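Zasine Two-Arm Cell: Pre-Run Inspection Checklist, With Comments

Used at the Toledo and Forndale benches. Please read the comments, they're where the good stuff is! Mark each line OK, FIX or N/A and initial the sheet at the bottom.

1. Mounting and rail
1.1 Both arm base plates bolted down, no movement by hand (power off). OK
1.2 Rail clean, nothing resting on it or leaning against it. OK
1.3 Vent grille below the rail clear from end to end. OK
Comment: Check 1.1 with a real push. A base that shifts even slightly will throw off every taught position, and you'll spend the afternoon blaming the software.

2. Cables and hoses
2.1 Conduit free to move through the full reach, no kinks at the gripper. OK
2.2 Cable ties present, tails trimmed. FIX
2.3 Connectors seated at the arm links. OK
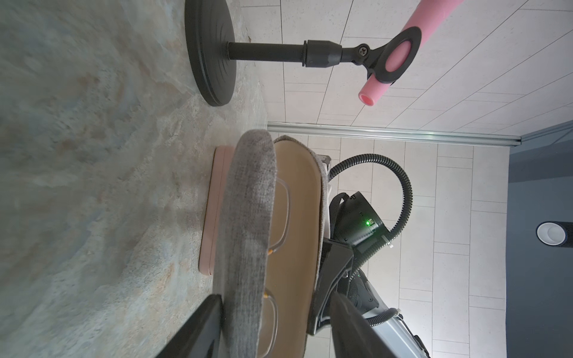

Item 2.2: cable tie on the conduit, tail still long.

Comment: I love how tidy a well-dressed arm looks, but this one is more than looks. A long tail can snag on fabric or on the other arm's hose. Cut it flush and file the corner if it feels sharp (your knuckles will thank you).

3. Grippers and small electronics
3.1 Fingers checked for cracks and chips. Scuffs are fine, write them down anyway. OK
3.2 Bracket bolts in place. OK
3.3 Wires at the circuit boards supported, no strain on the plugs. FIX
3.4 Table wiped, crumbs and specks removed. FIX

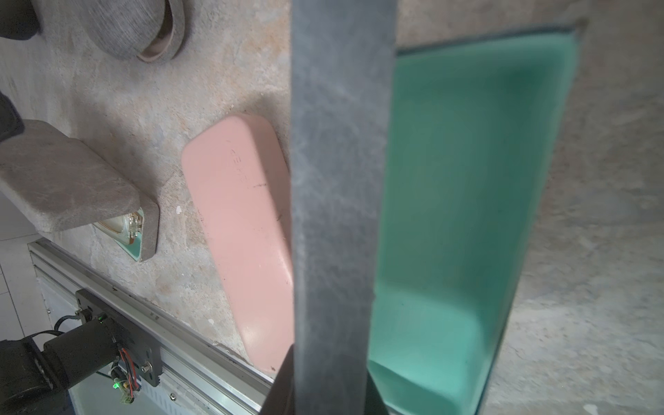

Page last changed: March, revision 69

Comment on 3.1: scuffing across the flat of the finger. Log it as wear and compare at the next check. On 3.4, small white specks on the tabletop near the bin and one by the pink case. Two minutes with a damp cloth, done.
Comment on 3.3: the red and black bundle hangs down next to the board. Add a clip so the plug isn't carrying the weight. We did this at Forndale and it made a lovely difference.

4. Work area and shared reach
4.1 Objects placed per the run sheet. OK
4.2 Tall items noted on the sheet before any motion. OK
4.3 Speed limit set to 80 mm/s for the first pass. OK
4.4 Both stop buttons tested, one after the other. OK 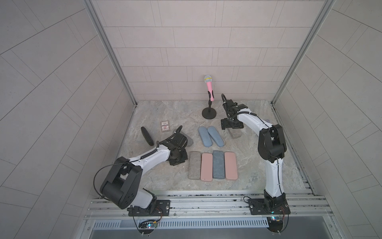
Items 4.1 and 4.2: layout with microphone stand at the back, four blocks in a row in front.

Comment: Anything on a stand gets its own line on the run sheet. The top of a stand can sit well inside the path of a forearm even when its base looks safely out of the way. Walk the path slowly first, one arm at a time, then both.

5. Two arms moving together
5.1 Shared zone marked in the program, one arm yields. OK
5.2 Minimum gap between grippers set per the Gresirberg bench rule. OK
5.3 Hands and sleeves outside the booth before enabling. OK
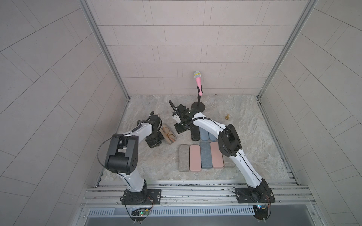

The yield rule is my favorite part of the whole sheet, so please don't skip it when you're in a hurry. Pick which arm waits, write it down, and keep it the same for the entire run. Swapping halfway through is allowed only after a full stop and a fresh pass at first-pass speed.

Open items: 2.2, 3.3, 3.4. Recheck before the next run.
Cell hours at check: 1843. Next full inspection in 400 hours.
Initials: ______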